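Working Papers > Legal Services & Small Practice

May | By the Sturar small practice project

4. How the letters talk about stopping

I promised in the introduction that I'd come back to the end of the job, and I've been putting it off, mostly because it's the part of the engagement letter that I found hardest to code. Beginnings are easy. Every letter in the set tells you who the client is and what the lawyer has agreed to do, even if it takes a page and a half to get there. Endings are all over the place. Some letters have a whole heading for it, some tuck it into the paragraph on fees, and some just stop talking once the retainer is paid, as if the matter will go on forever.

To recap the numbers, the set is 171 engagement letters from 19 small law offices in and near Laryea, all for paid work by private clients or small companies. I left out court appointments and anything where the client was a public body. Of the 171 letters, 74 say in some form when the lawyer's work is finished. The rest don't, or they say it in a way that two of us reading the same page couldn't agree on, and I decided early that if we couldn't agree then a client probably couldn't either. (Yes, that's a generous rule for my argument. I tried the stricter version too, and the picture it paints of the letters doesn't change enough to be worth another table.)

4.1 Three kinds of ending

The first kind is what I started calling the event ending. The letter names a thing that happens, and when it happens the work is done: the deed is recorded, the final order is entered, the company papers come back from the state. I like these a lot. A client can check them without calling anybody. The wording is often clumsy, but clumsy wording about a real event still beats a smooth sentence about nothing in particular.

The second kind is the letter ending, where the lawyer says the work is over when the lawyer sends another letter saying so. That's fine on paper. The trouble is that I was also allowed to look at whether that second letter was in the file, and very often I couldn't find one. It may have gone out by email and never been saved, so I don't want to make too much of it. Still, if the closing letter is the thing that closes the matter, you'd hope for a copy.

The third kind is the quiet ending. Here the letter says that if there's no activity for a certain stretch of time, the lawyer will treat the matter as closed. The stretches vary a good deal, and in five letters the blank where the number of months should go had never been filled in. I laughed the first time I saw that one and then felt bad, because somebody signed it.

A fair number of letters mix these. A will-drafting letter might say the work ends when the will is signed, and then two paragraphs later say it ends when the lawyer mails the originals. Signing and mailing can be weeks apart! If the client rings up in between with a question about a beneficiary, is that part of the flat fee or is it new work? I had to code these as unclear, though I'd bet most of the lawyers would simply answer the question and not bill for it.

4.2 What the offices told me

I talked with people at most of the offices after I'd read their letters, usually by phone, and I kept the questions loose. I wanted to know where the letter came from more than what they thought of it. The answer was nearly always the same: it came from a previous office, or a bar handout, or a form bundle, and it had been patched ever since. One office had been using the Fleltolel template set, which does have a decent closing clause, but it sits in an optional block at the bottom and they'd been deleting the optional blocks to keep the letter to two pages. I'd probably have done the same.

The office I'll call Gistolov was the exception. They do a lot of contract and property work for small companies, and a client there had once assumed that the office was still watching a lease renewal date long after the lease itself was signed. Nothing terrible came of it, from what I was told, but it shook them. They now put the end of the work in the first paragraph of the letter, right after the description of the job, and they say in so many words that they won't be tracking later dates unless asked. Their letters were the shortest in the set and the quickest to code.
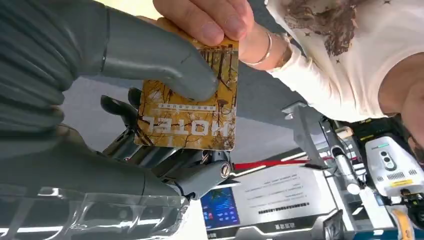

Figure 2. A robotic hand and a human hand holding the same yellow card.

Several people raised a worry I hadn't expected. They felt that talking about the end of the job at the start of it sounds cold. A client has just come in, they're nervous, they've told you about the divorce or the partner who took the money, and now you hand over a page explaining when you'll stop helping. I understand that. But I think it mixes up tone and placement. The Gistolov letter manages to be perfectly friendly about it, and the line I'd steal from them is the one inviting the client to come back with new questions and explaining that a new question gets a new letter. It reads like an open door.

4.3 Litigation is its own animal

I should say something about court matters separately, because the pattern there is a bit different. Letters for court work are more likely to name an ending, and the ending is more likely to be an event, usually a judgment. What they skip is the appeal. A person who has just lost at trial has a deadline running, and the letter in their kitchen drawer may say nothing on whether the same lawyer will file the notice. Some letters do say it, and say it well: the fee covers the trial court only, and any appeal needs a separate agreement. Others say the lawyer will handle the case "through conclusion," which I must have read a dozen different ways by the time I was done.

Collection after judgment is the other gap. Winning a money judgment and getting the money are two separate jobs, as anyone who has done both will tell you with a sigh, and clients don't know that. I'd have expected the business-side offices to be better here than the family-law offices, and they weren't, at least not in a way I could measure with a set this size.

4.4 A few cautions

The set is small and it's local. Offices could say no, and the ones that said yes may be tidier than average, or they may be the ones who already suspected their letters needed work — I had a couple of conversations that went that way. I also only saw the letters. What a lawyer says across the desk could fill in a lot of what the page leaves out, and a client who was told plainly when things would end might never notice that the letter was silent. On the other hand, the letter is what gets pulled out of the folder if there's a disagreement, and by then the two sides tend to remember the conversation differently.

There's also the matter of my own reading. I came to this from drafting, and I have opinions about drafting, and I'm sure some of them leaked into the codebook. The second reader didn't share my dislike of the quiet ending, for example, and argued that for advice-only work it's the most natural fit. I've come around on that a little. If somebody pays for an hour of advice and then never calls again, there isn't an event to name, and a closing letter feels like overkill. A short time limit, filled in, would do the job.

The next section takes up the fee paragraphs, where the vague endings cause most of their practical trouble, and compares the flat-fee letters with the hourly ones.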